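Adlow Clear Bottle, Threaded Neck, 800 ml

Item no. 2310
Sold by the case of 12
Usually leaves our Dorkdale warehouse in 2 working days

The Adlow is a clear plastic bottle for oils, syrups, vinegars, liquid soaps and other pourable products. It has a rounded shoulder, a threaded neck and a wide ring under the thread. Small producers use it for farm shop lines and refills, and we sell a fair number to kitchens that decant from drums.

The bottle is supplied without a cap. Most customers order the Novden screw cap, which comes in black, white or natural. The Novden pump fits the same thread and is the better choice for soap. Caps and pumps are packed separately and are not included in the case price.

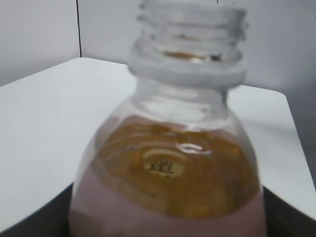

What is the ring below the thread for?

It gives you something to hold the bottle by. When you tighten a cap by hand, you can grip under the ring so the neck doesn't turn in your fingers, and on a filling line the ring rests on the neck support. It also catches a drip or two before it runs down the shoulder. If you use a cap with a tamper band, the band sits between the thread and the ring.

Filling

Fill at room temperature. The bottle is not made for hot filling, and the shoulder will lose its shape if the product goes in straight from the pan. Let syrups and infused oils cool first. A standard kitchen funnel fits the mouth. Leave a gap below the thread so that the cap doesn't push product out when it goes on.

Wipe the thread dry before capping. Honey and thick syrups set in the grooves, and the cap is hard to get off again after a week or so on the shelf.

Labels and sleeves

The straight part of the body takes a wraparound paper or film label. Keep the label clear of the shoulder, where it will crease. We do not print labels ourselves, but we can send the cutting guide to your printer. Ask for the April revision. The older guide had the label height wrong.

Clear plastic lets light through. For oils that fade or turn, use a full sleeve or keep the bottles boxed until sale. The Åberg bottle has the same neck in amber plastic and takes the same caps – cases of the two can be mixed on one order.

Cleaning and storage

Rinse new bottles before use and let them drain upside down. Warm water and mild dish soap are fine. Do not put them in the dishwasher. Store empty bottles in the closed case, away from heaters and direct sun.

Ordering

Case prices are shown at checkout once you enter your delivery address. Single samples are free to trade customers, one per item. Opened cases can't be returned, so please try a sample with your own product first if you haven't used this bottle before.

For questions about caps, sleeves or pallet orders, contact Sigrun Lie in trade sales.

Page updated 29th September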